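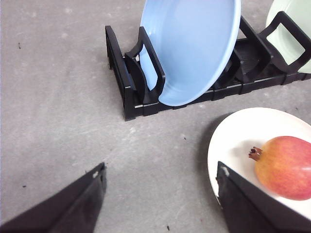
Home Products Teaching Kits Spare Parts Support Contact

Irnero Hand-Guided Teaching Kit

The Irnero kit lets you show a robot arm a task by moving it yourself. Hold the guide handle, press the enable switch and take the gripper through the job. Joint positions, finger opening and camera views are saved together. When you let go of the switch, recording stops.

Remote control works the same way. The operator sits at a Bretmont desk controller and the arm follows. Most shops start by hand and go remote once the operator knows the reach of the arm. Both kinds of demonstration are stored in one format and can be mixed in a training set.

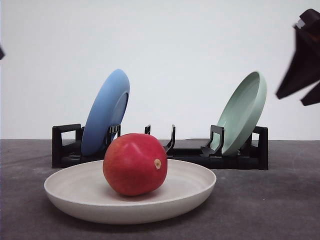 Fruit and dishware are a good first task. A round fruit on a plate calls for a slow approach and a wide opening, and a dish standing in a rack leaves little room on either side. We suggest 50 demonstrations before the first training run. Move the objects a little between takes, and keep the takes where you had to correct yourself.

What comes in the box
Guide handle with enable switch
Wrist camera bracket and cable
One pair of black tapered fingers
Recording software, single seat

The desk controller is sold separately. So is the fixed camera stand, made for us by Kleinschmidt.
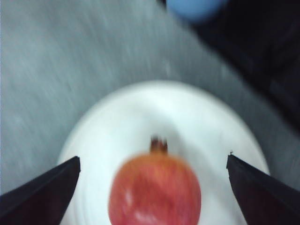 Fast wrist moves blur the camera view. The software has a speed limit for hand guiding, set low at the factory — leave it there until your operators are used to the handle. Playback shows each take at full or half speed, and a bad start or finish can be trimmed without recording again.

Specifications
Longest single recording: 16 minutes
Takes per project: 320
Warm-up before first use: 60 seconds
Cable exit: left or right

Kits ordered now ship in February. Fingers and cables are in stock and ship separately if you ask.

Customer comments
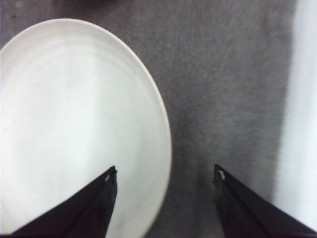 Brovberg: We record by remote most of the time and went back to the handle for plates. You can feel when you are coming in too low. The trimming tool saves us a lot of repeat takes, but I would like to be able to rename takes in a batch.

We use cookies to remember your region and the items in your cart. Accept Settings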